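Plilaten door and shelf stack - FAQ

Last touched Nov 1, 2019. Answers get edited when somebody asks the same thing twice. If yours isn't here use the form at the bottom of the downloads page.

What does Plilaten do?

Plans and runs two-handed cabinet work for a humanoid upper body. Find the door, open it, get a thing off a shelf, close up. It's the planner plus a bunch of tooling. Perception is a separate package called Conel, and the low-level joint control is Darkport. You can swap either one out but read the interface notes first.

Do I need all three?

For real hardware yes. For replaying logs you only need Plilaten and the Conel message types.

Which cabinets does it handle?

Hinged doors, side hung, one handle or none. Drawers are in the July branch and still flaky. Sliding doors no. Roller doors no, please stop asking.

Why does the base stop so far back from the door?

On purpose. The planner wants the whole door swing, the shelf and both hands in the head view before it commits to a base pose. Once it has a shelf estimate it'll creep in. If yours stops and never creeps, check that shelf_conf is being published at all. Nine times out of ten it isnt.

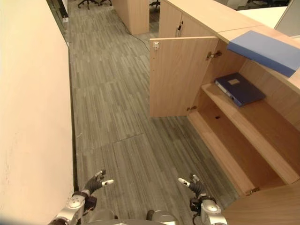

Head camera view. Navy binder on the middle shelf, light blue one on top of the cabinet.

It picked the wrong binder. Why?

Target selection goes by height band first and colour second. Something lying on top of the cabinet near the opening can land in the band if your cabinet height is off by a bit. Measure the cabinet, put the real number in cabinet.yaml, in millimetres. Don't guess. And if both items are blue give it the label patch too, Conel will use a label if you tell it one exists.

Does it read the labels?

No. It finds a pale rectangle and uses that for orientation. No text.

Can it step over cables on the floor?

It's not stepping over anything, it's routing around. Thin dark cables on striped carpet are hard and the floor segmenter misses them. Draw a keep-out zone by hand in the map tool. We know. It's on the list.

The striped carpet is throwing off my wrist odometry

Yep. Repeating texture, the matcher locks on one stripe over and gets a nice confident wrong answer. Set wrist_flow to "edges" and it'll favour strong boundaries, like where carpet meets wood, over the stripes. Costs you some frame rate. On our bench the edges mode gave 13 bad matches in 466 frames and the default gave 102.

Why does the wrist camera see so much of its own hand?

Because that's where the mount goes. Self-mask takes care of it, but the mask is built from the hand mesh and the mesh knows nothing about fabric. Anything soft over the back of the hand has to be added as an extra mask layer or you get phantom obstacles right where the fingers start. Run mask_paint with the hand open, then again with it closed, save both.

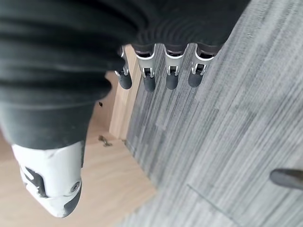 Wrist view with the dark knit cover on. The cover needs its own mask layer, the fingers don't.

Do small bits on the floor matter?

Not for grasping. They can show up as single-voxel obstacles though. Raise min_cluster until they go away, then stop. Go too high and you'll lose handles.

How do I know the thumb calibration is off?

Fingertips line up in the viewer and the thumb doesn't. The thumb sits much closer to the wrist camera, so the same small error looks huge. Recalibrate the thumb by itself with --thumb-only, no need to redo the hand.

How long is a planning cycle?

400 ms is the hard limit. Past that the controller holds the last pose and logs PLAN_LATE. One now and then is fine. A string of them usually means somebody left the debug renderer on.

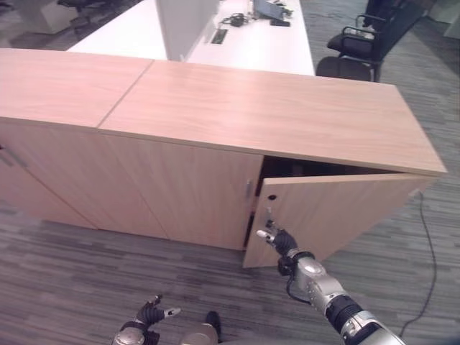
Door contact is the part of Plilaten we get the most mail about. The planner has two modes, handle and edge. Handle mode is for closed doors and wants a clean handle detection. Edge mode kicks in once a door is already ajar, and it aims a fingertip at the inner edge of the door instead of going for a grip. With a lock hole near the upper corner, like on the open door at the right end there, you can use the hole as a landmark and the edge estimate gets a lot steadier. Set landmark: lock in the door file. The other hand stays parked low the whole time unless you set assist: true, wich you probably don't want until the first hand is behaving.

Closed doors with no visible handle?

Edge mode, with pry off. It'll refuse if the gap is too thin to see. Good.

What's the Bautista config everyone mentions?

Older tuning set, softer gains, slower wrist. Still ships in /configs. Use it for your first day on hardware then move to the default. Does not work with with the drawer branch.

Can I run it without a depth camera?

Sort of. Doors okay, shelves poor. Not supported, you're on your own.

Licence?

See LICENCE.txt in the root. Configs are under the same terms as the code.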